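Chapter 3
Is the Housework Done Yet?

If you have ever spent a morning tidying up after other people, you will have wondered, probably with your sleeves rolled up and your knees complaining, when a machine is going to come along and do it for you. Our students at Prorndale ask it every year, and they deserve a fair answer. It's a good deal longer than "soon"! 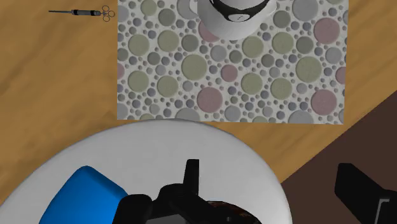

Figure 3.1 Gripper and blue object at close range, in a computer-rendered setting.

On the shop floor the picture is fairly cheerful. A packing line such as the one at Martens, which we'll visit later in the chapter, can be fenced, lit and levelled to suit the machine, and every carton arrives at the same height and facing the same way. Homes are not nearly so obliging. Furniture wanders, colours fade, and the mess is never in the same spot twice.
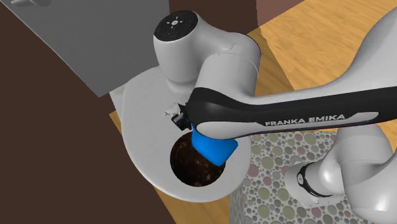
Much of the early work is therefore done in simulation, where a arm can fumble the same job 300 times before lunch without chipping anybody's good crockery. The Sodau exercises at the end of this chapter take that approach, and you'll want to have your Cirkon workbook handy when you reach them.

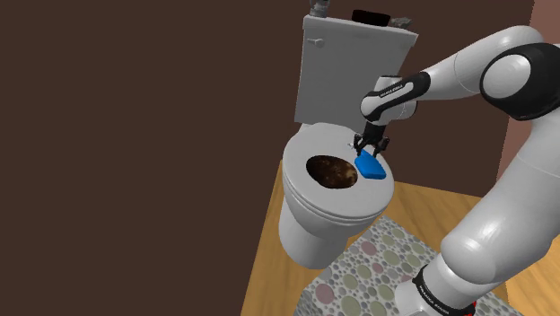 Wiping is a lovely chore to begin with, humble as it is, as it asks for so many small skills at once. The arm has to reach the right place, keep hold of the cloth or sponge, press firmly enough to shift the grime, and know when to stop. Even with a blue sponge pinched between two fingers just above a toilet seat, most of that list still lies ahead, and the stained bowl beside it is a harder shape again. We'll start with the reaching, then move on to the matter of pressure, where you may like to try the kitchen bench experiment on page 72 for yourself.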